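4. Who gets to keep the baths open? Council politics in Jindholm

I should say at the start of this section that I didn't go to Jindholm to write about a swimming bath. I went to look at how a small town council handles a bus contract, and the buses are still in section 5. But every person I spoke to wanted to talk about the Tusa Street baths first, and after 2 weeks of this I gave in and asked for the minutes.

The bare facts are easy enough. The ruling group on the council, which came in promising no cuts to anything you could walk to, found in its first January that the water company wanted to shut off the old main and charge the town for a new one. The cheapest way out was to close the baths and sell the site. A firm called Trurkero had already made an offer (a decent one, I think, and I've read it more often than I'd like). The group split. A small left-wing faction, known in town as the Delić list after the street where it holds its meetings, refused to vote for the sale, and the budget fell.

What interests me is what came next. In most of the studies I set out in section 2, a faction like this one either folds at the second vote or leaves the party altogether. The Delić list did neither. It stayed in, kept its seats on the works board, and went round the doors with a petition. The petition got 774 names in a town of 3,000, which is a lot of people to have cross with you if you are a councillor with a thin majority. I've treated it as a sign of who could be reached on foot, and I wouldn't push it further than that. Plenty of those who signed told me they hadn't swum in years.

The opposition made a mess of things too, it has to be said. Its leaders had argued for selling public buildings for as long as anyone could remember, and then turned up at the second reading in favour of keeping this one – on a lease, with the changing rooms let out to a gym. You can watch the ruling group work out, page by page in the minutes, that it could now be attacked from both sides at once. The compromise that passed was ugly. The baths stayed public, the opening hours were cut, and small services that had been free became paid ones, towel hire among them.

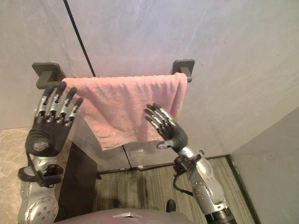
Figure 3. Pink towel on a wall-mounted bar.

I spend time on the charges because they did more political work than the sale ever did. A sale is one vote and then it's over. A charge turns up each time you walk through the door, and people blamed it on whichever councillor they happened to know. On the evening I sat in on the ward surgery (it began at half past six and ran well over) the charges came up again and again, and the buses hardly at all. The Delić list had voted for the compromise along with everyone else, but it had also put its objections in writing and posted them through 400 letterboxes before the vote. It was a cheap thing to do, and I think it mattered a good deal. When the complaints came, the list could hold up its own leaflet.

Does this count as winning? My own view has shifted while writing. I began by coding the vote as a defeat for the faction, on the grounds that it accepted shorter hours and new fees that it had promised to block. I now code it as a partial success, and Table 2 shows both versions so that readers can pick. The main finding holds either way: factions that keep their committee seats after a revolt get more of what they asked for at the next budget than factions that walk out.

There is one weak spot I can't fix. The minutes of the works board for that spring are missing two meetings, and the people who were there remember them differently. I've left both meetings out of the coding, and I come back to the gap in section 6.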